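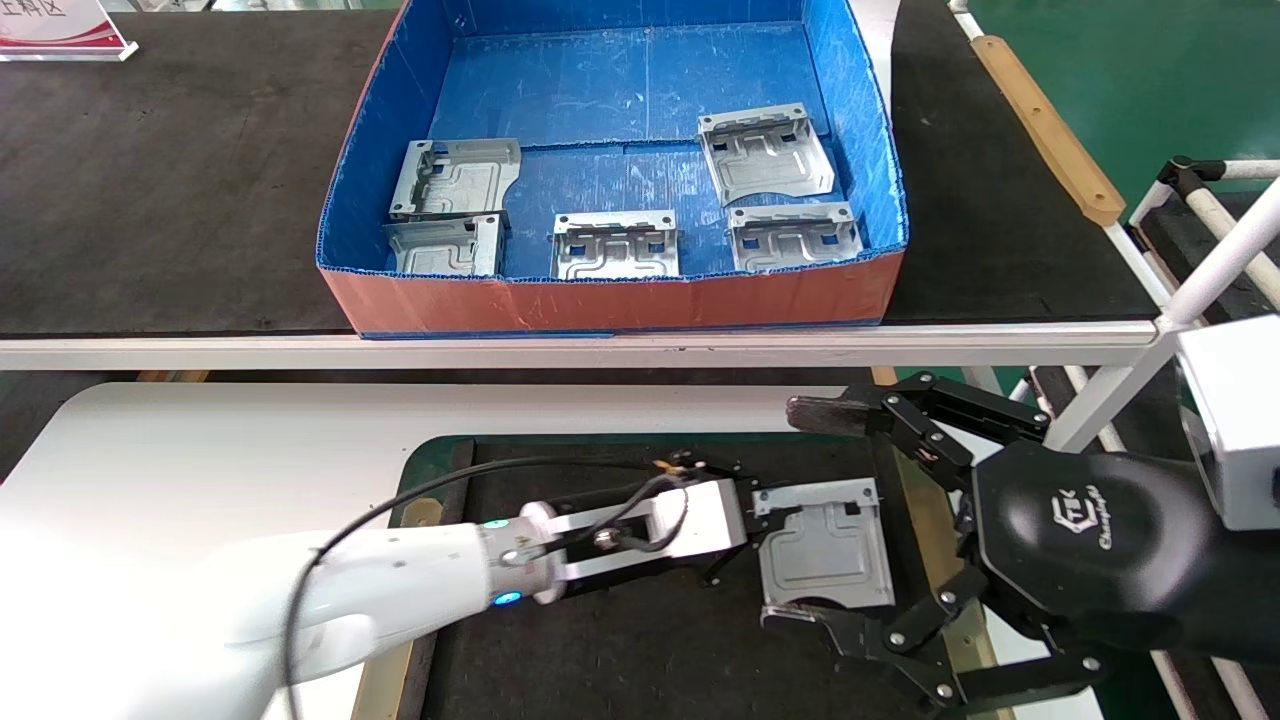 ## Shelf in the garage sagging, two brackets enough?

**pinehollow_dan** - August 1, 2025

I have a 7 foot run of wall in the garage and put up one long Dolier shelf board, the white kind with the slick finish. It's on flat sheet-metal brackets from Greltent, one near each end. After a month it dips in the middle enough that a paint can slides toward the center. The load is paint, a couple of toolboxes and a bag of grout.

My brother-in-law says the board is junk and I should buy a real one. I think it's the brackets. The local closet place quoted me $599 to do the whole wall in their track system, and I'm not doing that.

Drywall over studs, 16 inches on center. I did hit a stud on the left side. The right side is in a plastic anchor.

**marge_in_dayton**

It's neither one, it's the spacing. Nothing flat and white is going to go 7 feet between supports with paint on it. Put a bracket on every other stud and you're at 32 inches, and I'd go closer than that for paint.

Also get rid of the plastic anchor tonight.

**Kettleman**

Agree on the anchor. Disagree on the rest. I've got the same Greltent brackets and they bend at the fold if you look at them wrong. You can add more of them and you'll have more bent brackets. Buy the heavy ones with the diagonal brace.

**marge_in_dayton**

Mine have held canning jars for six years without bending. Are you sure yours weren't hung with the short leg on the wall? Long leg goes on the wall.

**Kettleman**

Long leg was on the wall, thanks.

**pinehollow_dan**

Mine are long leg on the wall too. I took one down and laid it on a straightedge and it isn't bent. The board is bowed though. I can see daylight under it when it's sitting on the bench.
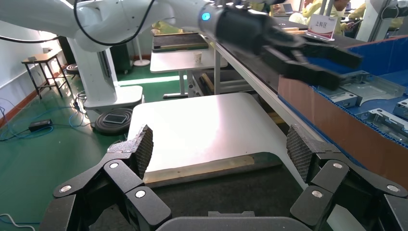 ## Re: Shelf in the garage sagging, two brackets enough?

**tworow_joe**

If the board has taken a set, flip it over when you put it back up. Bow side up, extra brackets underneath, and the load will pull it flat again over a few weeks. I've done this with melamine and it mostly works. It won't look perfect.

What screws are you using? The ones that come in the bag with those brackets are short. You need to get through the drywall and an inch and a half into the stud.

**pinehollow_dan**

The ones from the bag. I have a box of 1,000 Kevadex drywall screws left from the basement, can I use those?

**marge_in_dayton**

No. Drywall screws are brittle and the heads snap off under a shelf. #10 wood screws, 2 1/2 inch, pan head so they sit flat on the bracket.

**Kettleman**

I've used drywall screws for shelves my whole life and never had a head snap.

**tworow_joe**

I have. Half a shelf of motor oil on the floor. Wood screws cost a few dollars, just buy them.

**annelore_d**

Something to add on stiffness. A strip of 1x2 glued and screwed along the front edge, on its narrow side, does more than a thicker board would. Ours was done that way by the carpenter who built the Czarnecka cabinets in our kitchen and it runs 5 feet with a stand mixer on it. On a slick finish you have to scuff the surface first or the glue won't hold. 120 grit is fine.

Annelore Dreßler

**Kettleman**

The 1x2 I'll go along with. Put one on the wall as well, under the back edge, screwed to every stud. Then the brackets are hardly doing anything.

**marge_in_dayton**

That I agree with. Cleat at the back, strip on the front, brackets on the studs. And keep the paint at the ends or right over a bracket.

**pinehollow_dan**

OK. Plan for Saturday is a cleat along the back into every stud, a strip on the front, and three more brackets. Board goes back bow side up. I'm keeping the Greltent ones for now.

Does the cleat need to be pre-drilled? It's going to be pine.

**tworow_joe**

Near the ends, yes. 1/8 bit. In the middle you can get away without it.

**Kettleman**

Pre-drill all of it. And check the garage wall for level before you trust the old pencil line.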